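The Fruit Plate

My sister left for Virkmont with two suitcases and a promise to be back before the leaves came down, and what she left me was her kitchen and her four-year-old. I should say I'm not a kitchen person. I'm a sandwich-over-the-sink person. But the kid had rules, and on our first morning she explained them to me from the top of her stool like a landlord going over the lease.

Rule one was that the shop opened before breakfast. The shop was the counter. The goods were a bunch of stuffed fruit my mother had ordered from Cropper, the toy place down in Wastmont that takes forever to ship, and the goods had prices. The banana was 48 dollars. I said that was steep for a banana! She said it was already peeled.

So I paid. I paid in buttons, mostly, and once with a library card I never got back. Then the fruit had to be served on the blue plate (it had to be the blue plate, I tried a white one and was asked to leave), and I had to eat it with noises. After that I was allowed to have coffee.

We did this every day in September. I got pretty good at the noises. My sister called at night and asked how we were doing, and I'd say fine, great, we had pineapple, and she'd say real pineapple? and I'd change the subject. 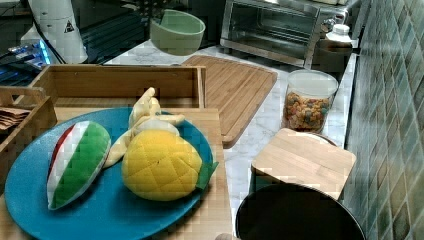
STAVEL, 06/11/2022

The counter these days, before anybody wiped anything or put anything away. The shop is open. Watermelon, pineapple, banana, all on the blue plate, and the cereal jar is down to about half, which I'm blaming on your daughter even though you and I both know better.

I wrote that on the back of the print and stuck it in an envelope, and then I didn't mail it for a week. I kept walking past it. It seemed like a dumb thing to send a person who was 300 miles off sitting beside our mother's bed, a plate of pretend fruit and a crack about cereal. What was she going to do with it?

The kid found it, of course. She finds everything. She wanted to know who it was for, and when I told her, she got very businesslike and said Mommy hadn't paid. I said maybe Mommy could pay later. She thought that over, chewing on her sleeve, and said okay, but Grandma's was free, because Grandma was the one who bought the store.

I wrote that down too, under the other part, in smaller letters because I was running out of room. Then the two of us put our boots on and walked to the mailbox, and she made me lift her up so she could be the one to drop it in.

My sister called that Friday-pizza kind of late, when I'd already turned the lights out. She said Mom had it propped against the water glass. She said Mom wanted the pineapple, and how soon could we deliver?

I went and woke up the owner.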